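4 min read

Learning to read my own water meter

We moved into the house on Pillbridge Road in August, and the first water bill we got was for 186 dollars. I paid it without thinking much. The previous place was a flat where water was part of the rent, so I had nothing to compare it to. The second bill was 300 and I thought I should probably find out what I was paying for.

The meter is under a concrete lid near the front fence. The lid hadn't been lifted for a long time and I had to run a screwdriver around the edge to get it moving. Inside was mud, a lot of snails and a dial so dirty I had to take a bottle of water out to rinse it. There are black numbers for kilolitres and red numbers for litres, and a small wheel that turns when anything is flowing. The wheel was turning. Nothing in the house was on.

I went back inside and checked anyway. Washing machine off, dishwasher off, no taps dripping that I could see. I put food colouring in both cisterns and waited half an hour. The bowl in the back toilet had gone faintly green, so that was one leak found. I replaced the outlet washer, which cost a few dollars at the hardware shop in Pledbridge and took longer than it should have because I bought the wrong size first.

The wheel slowed down after that but it didn't stop.

The next thing I tried was reading the meter last thing at night and again first thing in the morning. I did this for a week and wrote the numbers on the back of an envelope on the fridge. We were losing 90 litres overnight, give or take a toilet flush. That's a fair bit of water to be going somewhere with no wet patch to show for it.

I rang Ehsan Minhas, who did the plumbing at my sister's place, and he told me to shut the isolation valve at the house and look at the meter again. If the wheel keeps going with the house shut off, the leak is between the meter and the house. It kept going. He came out later that week with a listening stick and walked up and down the yard with it against his ear. The old line was galvanised pipe and it ran under the side garden, close to the lemon tree, which explained why the lemon tree was doing so much better than everything else we'd inherited.

He gave me two options. One was to dig down and patch the bad section, the other was to replace the whole run in poly. The patch was cheaper but he said pipe that age would probably go again within a metre or two. The full replacement was 1025 dollars if I dug the trench myself. I dug the trench myself.

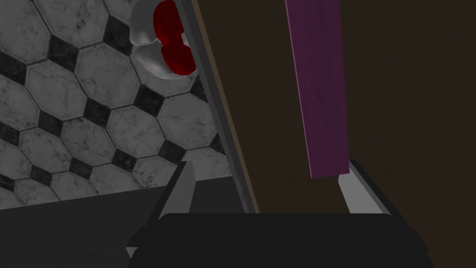 It took me two weekends. The soil is clay from the fence to the tap and then builder's rubble the rest of the way - half bricks, bits of old tile, a length of chain. I lodged a request for the underground plans before I started and I'd say everyone should, as our gas line turned out to be a good deal closer to the water than I would have guessed. I dug by hand near it and used a mattock for the rest.

Ehsan laid the new pipe in a morning and left the trench open until he'd pressure tested it. I filled it back in that afternoon and was sore for days.

The water authority here will give you an allowance for a concealed leak if a licensed plumber fixes it and you send in the paperwork. The form asks for a meter reading before and after the repair, so the envelope came in handy. They took a bit over a month to reply and credited part of the second bill. They didn't count the toilet.

I still read the meter, mostly on the first of the month. The wheel sits still when everything is off. I've put a paver next to the lid so the mulch doesn't creep over it, and cleaned the snails out twice. The lemon tree has dropped a few leaves and I now give it a bucket when I remember.

Next job is the downpipe on the Yousafzai side, next door's side that is, which has rusted through at the bottom bracket. I'll need to talk to them about getting a ladder in.

Contact | © Notes from Pillbridge Road | Back to top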